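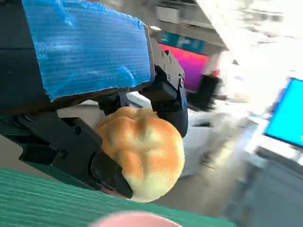 The reporting period covered shelf-life and crust work on the Clumum roll, the small round product in the Parkel range. Recipe changes were closed out in November and the remaining effort went into crust color and surface marking. The target is a golden-brown to orange-tan dome with a shallow cross crease that stays visible after baking. Paler, cream-yellow patches along the lower edge, as on the roll shown, are within the current standard, provided they do not reach the crown. The written tolerance for the pale area has been sent to Kovalchuk for comment.

Output. The test bakery produced 1000 rolls against the agreed plan. Of these, 763 went to crust grading and the rest were used for crumb, moisture and packing checks. Grading was done by eye against the color card, under the same lamps each time. 59 rolls were rejected, mostly for a split running out from the crease toward the side. Rejects for color were few and came almost entirely from the back row of the lower deck.

Oven. The lower deck browns more slowly at the back than at the front. Turning the trays halfway through the bake reduced the difference but added handling time, and the door opening cost steam. A baffle has been fitted on trial. Early results are acceptable - the color is more even, although the crust is slightly thicker than we want. A second baffle with a wider slot is on order.

Crease. Two stamping depths were compared. The deeper stamp gave a clear cross but accounted for most of the splits. The shallow stamp will be kept. It must be applied after final proof, as dough marked earlier closes up in the oven.

Records. Bake logs have moved from paper to Clerkeo. Logs for 523 rolls have been entered so far. Entry of the earlier batches is slow because tray positions were noted in two different ways, and these are being matched by hand.

Spending. Flour and energy costs are within budget. The baffle was charged to the equipment line.

Next period. Repeat the lower-deck trial with the new baffle, finish the log entry, and start the bagged storage test. We request a decision on the pale-edge tolerance before the storage test begins, as it fixes which rolls can be bagged.

Prepared by Sutrisno Ngau

Last updated: Sunday, 4:40 p.m.

This site uses cookies to remember your settings. Accept all | Manage preferences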